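Keep the planner boring

Apr 3, 2020, by Fabian Auer

Most arguments about grasping software are really arguments about where to put the cleverness. My view is that it should go into perception, and the planner should be left as dull as possible.

At Munov we spent March taking a learned planner out of our pick stack and putting a plain one back. The learned one was good. It was also impossible to argue with. When it chose a strange path to a cup, we had a log full of numbers and no line of code to point at. The plain planner has 19 settings, all of them in one file, and a new colleague can read that file in an afternoon.

People at Pledeck tell me this throws away performance. It does, a little. Our cycle is around two seconds slower. I would still rather have a slow arm I can fix.

Take the mug. The perception side has to find the rim and the handle, and keep both apart from the shadow. The planner only has to pick an approach and close the fingers.
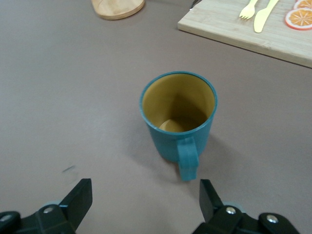 What I would change first

Write the grasp pose to the log before the arm moves, with the frame it was computed from. Give every rejected pose a reason in words. We have 261 recorded failures from the old stack and can explain fewer than 20 of them. I would like the next set to be easier to read, even if it turns out longer.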